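La cellule 8 entre en service à l'emballage

Depuis le début du mois de juin, l'atelier d'emballage de Viment à Ornormont travaille avec un bras robotisé pour la mise en caisse. Beaucoup de collègues des autres bâtiments ont posé des questions à la cantine, et la rédaction de la lettre interne m'a demandé d'y répondre par écrit. Je le fais volontiers, avec mes mots.

Le bras prend les boîtes à la sortie de la plieuse et les dépose dans les caisses. Jusqu'à présent, ce geste était fait à la main par deux personnes par équipe, debout, le dos un peu tourné. Celles et ceux qui l'ont fait pendant un hiver entier savent ce que les épaules en disent le soir. Le projet porte chez nous le nom de Diltow. Il a été préparé avec la maison Deák, qui a livré la cellule et qui a formé les 10 premiers opérateurs.

Avant l'installation, nous avons essayé les mouvements en simulation, sur l'écran du bureau des méthodes. Cette étape a duré plus longtemps que prévu. Il fallait surtout régler l'approche du doigt de la pince : trop loin, la boîte n'est pas tenue ; trop près, elle est poussée de travers avant la fermeture.
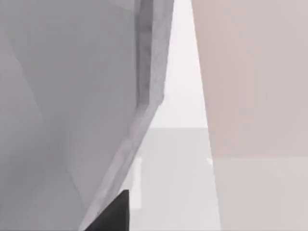 Etelka Illés
Coordinatrice de l'atelier d'emballage, Viment Ornormont

Sur cette vue du simulateur, le doigt gris de la pince est à gauche et la surface beige rosé, tout près, est à droite. L'espace entre les deux se resserre vers le bas. C'est cet espace que nous avons discuté pendant des réunions entières, et je remercie les opératrices qui sont venues regarder l'écran avec nous. Elles connaissent le comportement du carton mieux que le logiciel.

Qu'est-ce qui change pour l'équipe ? D'abord, aucun poste n'est supprimé. Cela a été écrit dans l'accord signé au printemps et cela reste valable. Les personnes de la mise en caisse passent à la conduite de la cellule, au contrôle des étiquettes ou à la préparation des palettes, avec une rotation toutes les deux heures. Le passage à la cellule donne droit à 8 heures de formation, prises sur le temps de travail.

Ensuite, le rythme est différent. Avec le bras, on marche davantage et on porte moins, mais il faut rester attentif à l'écran, et cette fatigue-là est nouvelle. Plusieurs collègues m'ont dit qu'elles rentrent avec la tête lourde plutôt que le dos lourd. Nous allons en parler avec le service de santé – je ne veux pas que cette remarque se perde.

Ilona Juhász, opératrice de l'équipe du matin, a accepté que je cite son avis : « La première semaine, je regardais le bras tout le temps. Maintenant je l'entends. Quand le bruit n'est pas juste, je me retourne. » Elle demande aussi que le bouton de pause soit placé plus bas, et cette modification est déjà commandée.

Il reste des points ouverts. Les petits formats sont encore emballés à la main, et la cellule s'arrête quand un rabat est mal plié. Après un arrêt, la reprise demande 60 secondes, ce qui est long quand les boîtes s'accumulent derrière.

Les collègues qui souhaitent voir la cellule peuvent s'inscrire auprès de moi. Chaussures de sécurité obligatoires, aussi pour les bureaux.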